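Trolell Desk Set — User Guide
Section 2: Unpacking and connecting the cable

Before you start, clear a flat place on the desk and have the computer switched off.

1. Open the lid of the box fully and let it stand up.
2. Lift out the cable first, then the guide, then the mouse.

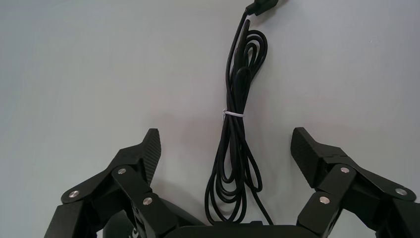
The cable must be opened before use. Do not pull it by the plug. Hold the bundle in the middle, where the white tie goes around the strands, and untwist or cut the tie with care — a knife can damage the black cover. Keep the tie if you will pack the cable again.

3. Lay the loops on the desk and straighten them by hand, starting from the plug end.

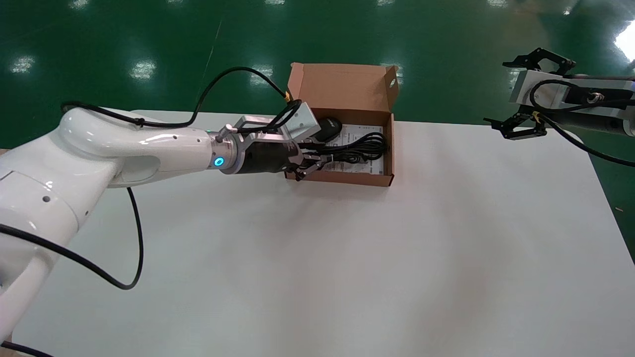 4. Check that the box is empty before you put it away. Please keep it for the guarantee period. The order code for a spare cable is 1619.

Note: New cable keeps its curls for a day or 2. It is normal and does not change how it works.

5. Push the USB plug straight into a free port. If it does not enter, turn it over and try again.

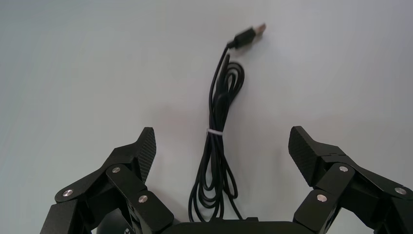

Which port should I use?
Any free USB port on the computer is suitable. If you have the Grevix hub, use port 11 for the mouse.

CAUTION: Do not bend the cable sharply near the plug. Do not place the desk leg or a chair wheel on it.

6. Lead the cable along the back of the desk — it should not hang over the front side, where a person can catch it. 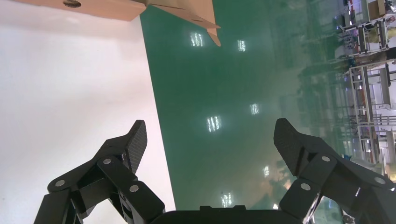 Side of the white table, with the green floor next to it.

7. Switch on the computer and move the mouse. If the pointer does not move, take the plug out and repeat step 5.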